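The long shine

There is a kind of timber that makes people stop talking and put a hand out. I have watched it happen with slabs of river gum and once with a church pew somebody had sawn up for shelving, and it happens every time I show anyone a deep red board under a thick coat of varnish. They don't ask what it cost or what it's for. They stroke it, then they tilt their heads to find the angle where the light runs off and the colour comes up.

I grew up in a house of pale laminex and I've been making up for it ever since. So when the magazine asked for a piece on glossy tabletops, and whether they've earned their way back into favour after all those years of matt oil and raw edges, I said yes before the end of the phone call. 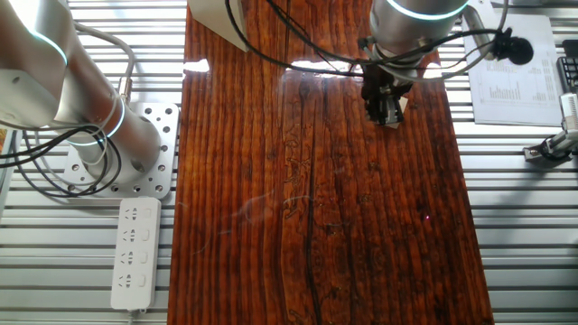
Red-brown timber under varnish, with a dark line down the middle of the grain.

What I love in a board like that is how much is going on lengthways. Straight grain alone can be a bit stern, like pinstripe. Add some knots and a swirl or two and the stripes have something to flow around, and your eye goes up and down the thing the way it does with a river on a map. Varnish makes all of it louder. An oil finish would give you the same markings at a murmur, and plenty of people prefer that, but I want to hear them!

Colour is the other half of the pleasure. Red-brown sounds like one shade until you live with it. In morning light my own table at home (a secondhand one, bought in Dronwood and carried up 22 steps by two people who are still my friends) is nearly orange. By teatime it's closer to plum. I have repainted the kitchen twice to keep up with it.

Jairo Montoya has been finishing tabletops in Treltevbridge for 30 years and he'll talk about gloss for as long as you can stand in his doorway. His first rule is patience between coats. His second is to stop sweeping the shed on varnishing days, as the dust you lift at nine o'clock is still coming down at noon. He puts on thin coats, eight of them for a dining table, with a light sand between each, and he won't be hurried on the last. A thick coat looks generous in the tin, he told me, and then it wrinkles on you like custard.

He's just as firm about lines in the grain. A long dark streak may be nothing more than the way the tree grew, or it may be a crack on its way to becoming a problem, and a glossy finish can make the two look remarkably alike. Jairo runs a fingernail across. If the nail catches, he wants to know how deep it goes before anybody opens a tin. If it glides, he leaves it be and calls it the best part of the board.

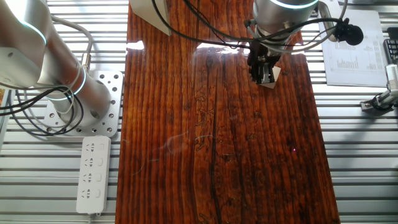 Shivam Sandhu takes the opposite view of the whole business and wrote to tell us so after we mentioned this feature in the last issue. A glossy table, according to Shivam, is a table you spend your life wiping: every sleeve leaves a mark, every glass leaves a ring, and the reward is a clear view of your own ceiling light. Give it a hard wax, the letter went on, and get back to eating your dinner.

I take the point about wiping. I do a lot of it. A soft cotton cloth, barely damp, then a dry one straight after, both going with the grain, and that's really the whole routine. I avoid spray polish altogether now. For years I used it every weekend and couldn't work out why the table looked cloudier each time, until Jairo had me wash a corner with warm water and a drop of dish soap and the proper colour came back from underneath all that build-up. I was so pleased I did the rest of it that night and we ate on the couch.

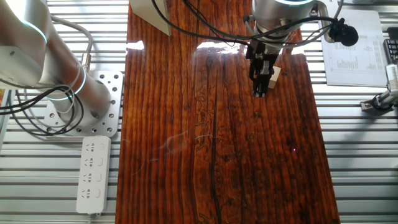
Placement matters more than product, I've come to think. A shiny table shows you exactly where your lights are, and most of us hang them straight overhead and then wonder why one end of the timber has vanished. A gloss board can go bright white at one end under a strong light, as the one here does near its top, while further down the amber streaks stay rich and easy to see. If your table does the same, try swapping the bare globe for a shaded lamp, or shift the table along a little before you shift the light. I moved mine 28 centimetres towards the window and gained back the whole end where the knots are.

Then there's what you put on it. My feeling is very little, and nothing with a rough foot. Felt dots under bowls, a runner if you must, and coasters that people will really use, which in my house means ugly cork ones. Pale things look lovely against a red board. Cream crockery, raw linen, a plain wooden box with the lid off, all of them seem to get a bit warmer for sitting there.
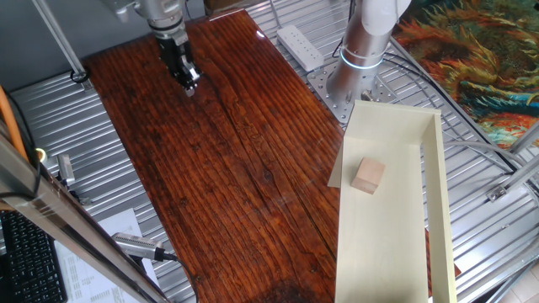 Dark things tend to sink, although I make an exception for a cast iron teapot on a trivet. A friend in Brophy keeps a single green glass jug on hers all year round and I've never once seen it without wanting to steal it.

If you're shopping for an old one, look along the surface with your eye down at table height, facing a window. Scratches that are invisible from above will stand up and wave. Light ones in the varnish are nothing to fear and can often be rubbed back. White haze is worth asking about, and so is any spot where the finish has lifted and you can slide a fingernail under. Check the underside too, as a board sealed on one face only is more likely to cup.

Jairo has a long red slab drying in his shed at the moment, bound for a family over in Tason, and he has promised me a look at it in January once the last coat has hardened. I've been told to keep my hands in my pockets.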